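Otomex Playback Desk: Set-up Guide
Section 2. Syncing a music video to the release master

Read this section before the artist's team arrives. The product sheet says the desk lines up picture and sound "in a single pass." Treat that as a hope. On most clips with a lot of dancing it takes more than one.
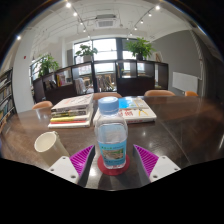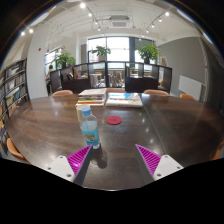
Remedios Panganiban, reading a draft of this section, wanted it said more bluntly: the automatic sync listens for the loudest beat it can find, and on a club track every beat is the loudest beat. She would skip it for anything with a steady kick drum. We have left it in as step 3 so that you can see what it does, and you are free to agree with her.

Before you start

You need the final master from the label, the locked edit from the director, and the on-set playback track if anyone kept it. Do not accept a streaming rip in place of the master. People will tell you it is identical. Check it yourself.

Steps

1. Load the master into Deck A. Wait for the light to go solid green. Blinking green means the desk is still guessing the tempo.

2. Load the edit into Deck B and mute its sound. If the display offers to "enhance" the picture, choose No. We have yet to see a video that looked better afterward.

3. Press Auto Sync. Note the confidence score. A score of 44 or lower is useless. A high score only tells you that the desk is pleased with itself, so go on to step 4 either way.

4. Find a shot where the singer's mouth is clearly visible on a hard consonant. P and B work well. Step through it one frame at a time and nudge Deck B until the lips close where the sound does.

5. Jump to the last chorus and repeat the check. If the start matches and the end drifts, the two files are running at different speeds. Go back to the label and ask which version they sent.

6. Play the whole video at full volume, with nobody talking. Watch the dancers' feet during the breakdown.

7. Save under a new name. The desk will suggest overwriting the old one.

Caution: Do not use the Lisham speed correction to hide drift. It changes the pitch of the vocal, and the singer will hear it even if you don't.

Caution: Turn the monitors down before switching decks. The change makes a loud pop.

Note: The Karam preset is described in the menu as "festival ready." As far as we can tell it adds bass.

Note: Wireless speakers add a delay of their own. A room fed by them will make a good sync look bad, and the reverse has happened too. Use the wired pair.

If the desk freezes during step 3, hold Stop for 15 seconds and reload both decks. Your nudge settings will be lost, whatever the message on the display says. Write them down first.

Exporting is covered in Section 3.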